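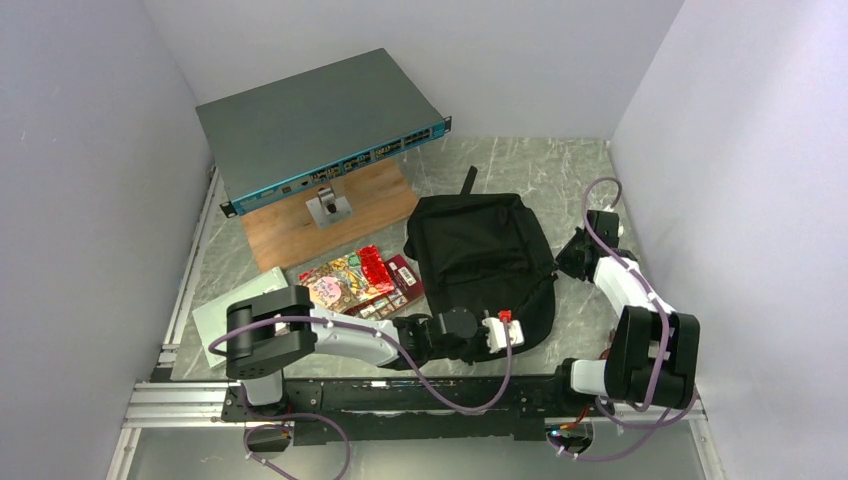
Kanako Iwasaki objected first, and in strong terms: a player who has paid for 3 years of membership should not learn from a log-in screen that her guild hall has been removed. She asked that this be entered at the head of the record, and I have done so.

6/14/24. Player relations desk, Arnance Online.

The housing review continued today. The change made in December released every hall left unvisited for 227 days. The notice went out by in-game mail only, which a player who is away from the game does not receive. The desk has so far logged 2,930 requests for the return of a hall or its contents. Most concern the Cindalmont district, where plots have not been on open sale for a long time and the resale price in gold is high.

Fasil Fikre presented the position of the studio. Contents can be restored from the stored copy. Plots cannot be returned where a new owner has built on them, and he does not wish to evict anyone who bought in good faith. He proposed a credit of 1,000 marks to each former owner. Ms. Iwasaki replied that the credit would not buy a garden shed in Cindalmont. I was obliged to note that she is correct at present prices.

Jelle Smits asked whether the unopened Loureiro district could be brought forward and its plots reserved for those affected. The map is finished except for the harbor. Mr. Fikre will consult the server group and reply in writing.

We also considered guild property. Under the present rules a hall belongs to the founder's account, even when other members have furnished it. Godelieve Aerts has a request in which the founder left the game and the remaining members lost everything stored in the hall. I have asked her to hold it open until the rule is settled.

Removals are suspended as of this afternoon. I drafted the public notice and sent it to Ans Mulder for review. She returned it with the word "unfortunately" struck out in two places, and I accepted both changes. The log-in notice still carries the old wording and must be replaced tomorrow.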